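Byun log, still going

Quick one, I have to be out of here by 9 and the arm is mid run.

So. The block set. We passed 1447 grasps this morning, which sounds like a lot until you see how many I'm going to throw out. First 600 were all done before Teguh Oei talked me into changing the start poses, and they're basically the same pick over and over. Block in the middle, come down, close, lift. The model got really good at the middle. Put something against a wall and it just sort of pokes at it.

New rule then. Every reset, at least one block goes tight to a side. Red long ones, green short ones, mixed, all in the front half of the bin. Back half stays clear, thats where the picks go later when we do the transfer task. I toss them in by hand and fix only the ones that land stacked.

Things that ate my week:

Lighting. Bare metal floor, so it shines right in the center and the depth goes to mush there. Thought about painting it. Didn't. Pleddale has the same kind of bin and I want the data to carry over.

Bin creeping. Clamped now at both rims, tape on the table so I can tell if it moved.

Labels. Jotus writes "success" when the fingers close on anything. Including the divider. Fixed it with a width check, then had to go back and relabel by eye. 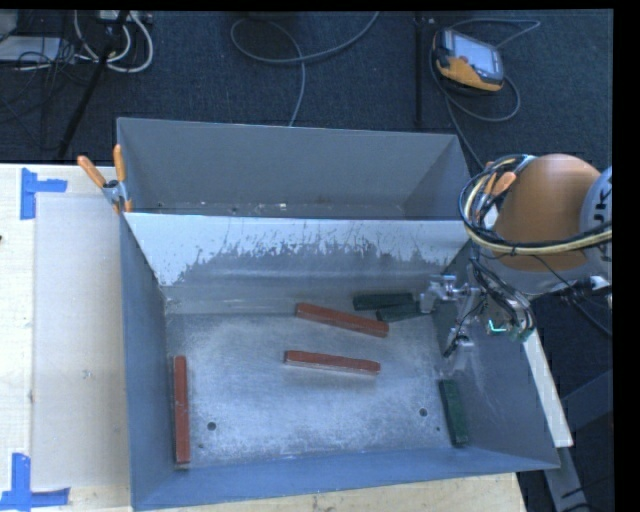
Also the failures. I used to delete them, which was dumb. Keeping all of them from now on with a one word reason, slip or miss or bump. Teguh wants more words, I say three is plenty until somebody trains on it.

Next is 7 more batches, then the Zorkside export, which will probly break on the timestamps again. If anyone has a script for that pls leave it in the comments, mine is held together with sed.

Ok the run's finishing. More in November.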